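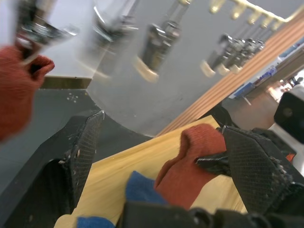 Red-orange knitted glove on a pale board.

Aug 5, 2021 — sharpening, second go at the Kevby plane

So pleased with today! The old Kevby block plane has been tearing at anything with a knot in it since June, and I'd been blaming the wood. It was the iron. Gregor Matheson held it up to the window, pointed at a bright line along the edge, and that was that: dull, and rounded over on the left corner too.

Iron is 38 mm wide. Someone before us had ground it to 23 degrees, which is a bit low for how we use it. I left the main bevel alone and put a small secondary one on with the honing guide set further in.

Order of work:
Flattened the back on the 1000 stone. Slow going, there was a hollow behind the left corner and I kept at it until the scratches ran right across.
Bevel on the 1000, light pressure, mostly on the pull stroke, until I could feel a burr the whole way along.
Bevel on the 2000, then back flat on the same stone to take the burr off.
Strop, both sides. The green compound is nearly gone.

Put it back together, set it far too deep, backed it off, and got a shaving I could read my own handwriting through. Took end grain cleanly as well! I did the whole edge of the Skasby shelf just for the fun of it and have now made it a hair too narrow on one side — check against the drawing before cutting the housings.

Danish Siddiqui tried the same on the Zulo chisels and didn't get as far. His 1000 stone is dished in the middle, so the backs come out with a belly. He's borrowing our flattening plate.
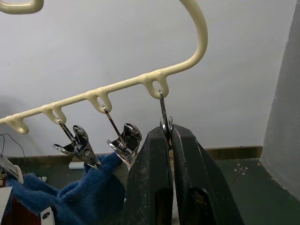
Still to do

Flatten both our stones again, the 2000 has a groove near one end.
Try a slight camber on the smoothing plane iron. Gregor swears by it and I'm curious.
Order more compound from Kazmi, and a spare cap screw for the Kevby if they have the thread.
Remeasure the shelf.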